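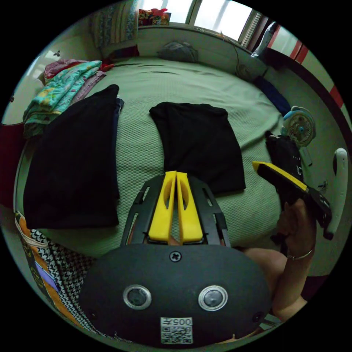

Does it cope with clothes once they're already in a pile, or only when they're laid out flat? The question came in under our June notice for the Sketell hand-held gripper, and it is the one we were asked most at the open day as well. The short answer is that flat cloth is easier to pick up and piles take practice. The longer answer is below, with the rest of what visitors wanted to know.

Sketell hand-held gripper
Order code 486
Supplied singly or as a pair
Page updated 2023-08-23

What it is

The Sketell is a two-finger gripper that a person carries and works by hand. It records what the operator does with it, and the recordings are used to teach robot arms to do the same job. No arm is needed while recording. You can take the gripper into a kitchen, a bedroom or a stockroom and start work there.

The body is black, with two round openings side by side on the front plate and a label with a QR code below them. The fingers are yellow and sit in a slotted frame. Each unit carries its own number on the label, so that a recording can be matched to the tool that made it.

The open day

We held the open day at the Adamczyk building in two sessions, morning and afternoon, with 18 places in each. Visitors saw a short talk, then the folding demonstration, then had a turn with the tool themselves. The talk overran in the morning and we cut it for the afternoon group, who got longer at the benches as a result.

Folding was chosen as the main task. Most people know how a folded top should look, so they can judge the result without being told. It also shows up the weak points of a gripper quickly. Thin cloth slides out, thick cloth bunches up, and a hem in the wrong place spoils the next fold. 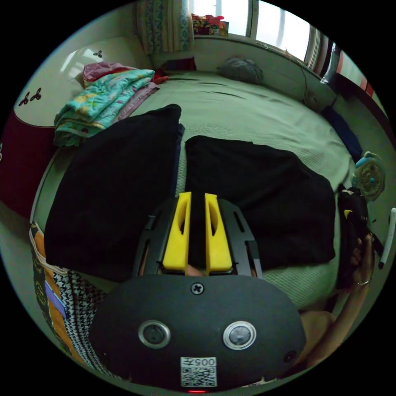
Dark clothing on a pale cover is a sensible place to begin. The edges are easy to find, for the operator and later for the software. Once that goes well, move on to patterned fabric and then to mixed piles. We recommend keeping to one kind of garment for the first few hours of recording and changing the bedding or table cover before changing the clothes.

Common questions

Can it be used left-handed? Yes. The grip is the same on both sides.

How long does a charge last? The standard pack gives 157 minutes of recording. A spare pack is sold separately and can be changed without tools.

Do I need a cleared room? No. Ordinary household things can stay where they are, and for most projects we would leave them there. Move anything that might snag the fingers.

Can the fingers be replaced? They can. The yellow fingers are a wearing part. Check the inner faces after each day of fabric work and change both together.

Which arms will it work with? Recordings can be exported for the Skimov arm directly. For the Dunisov arm you need the converter, which is a free download for registered owners. Other arms can be supported but please ask before ordering.

Is training included? One half-day is included with a pair. Single units come with the printed guide only.

Price and delivery

A single gripper is £1,239 including the charger, one battery pack and a carry case. Prices for pairs are given on request. Delivery is normally three weeks. Replacement fingers are kept in stock and go out the next working day.

Units can be borrowed for five working days against a deposit. Please say in your message which arm you use and what task you have in mind, and we will send the right export settings with the case.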